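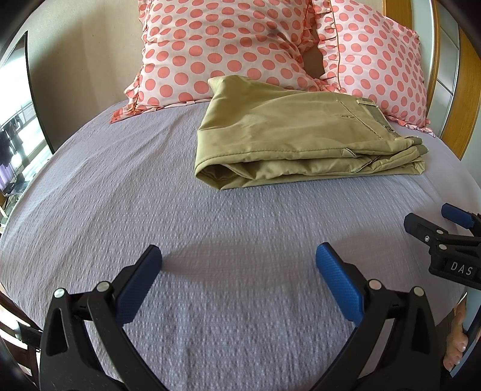 I counted my passwords last winter. I had 400 of them, give or take nothing, because the manager app gives you the exact number at the top of the screen like a bad report card. I'd signed up for a cake decorating forum in there. Twice!

So I did what I'd been telling my sister to do for ages and switched to passkeys wherever I could. If you haven't met one yet, a passkey lets you sign in with whatever unlocks your phone (your face, your finger, your PIN) and there's no password to type at all. The site keeps one half of a key, your device keeps the other, and a fake login page can't get much out of you when you have nothing to hand over.

I started with Nimeo, where I keep my photos, and it took less time than making toast. Tap, thumb, done. Then I got cocky and tried Zimeck, my payroll site, which let me make the passkey and then asked for my old password anyway. Every time. I wrote to support and got a very cheerful reply about clearing my cookies.

Flivedum was the one that got me. I set up the passkey on my laptop, left for a work trip to Blackburn, and found out in the hotel lobby at 11 p.m. that it had been saved to that one laptop and nowhere else. The laptop was at home on the kitchen counter. I spent the next 13 minutes digging for recovery codes I'd printed out and, bless my past self, folded into my passport wallet.

If you're going to try it, check where the passkey is being saved before you hit OK. Mine now go to an account that syncs between my phone and laptop, and I keep a small hardware key in a drawer as a spare. Do your email first, too, while you're feeling patient, as every other account sends its reset links there.

I've moved up to 3 accounts in an evening, usually with the TV on, and then I lose interest and go to bed. The cake forum doesn't support passkeys. I deleted one of my two logins and kept the other, mostly for the buttercream threads.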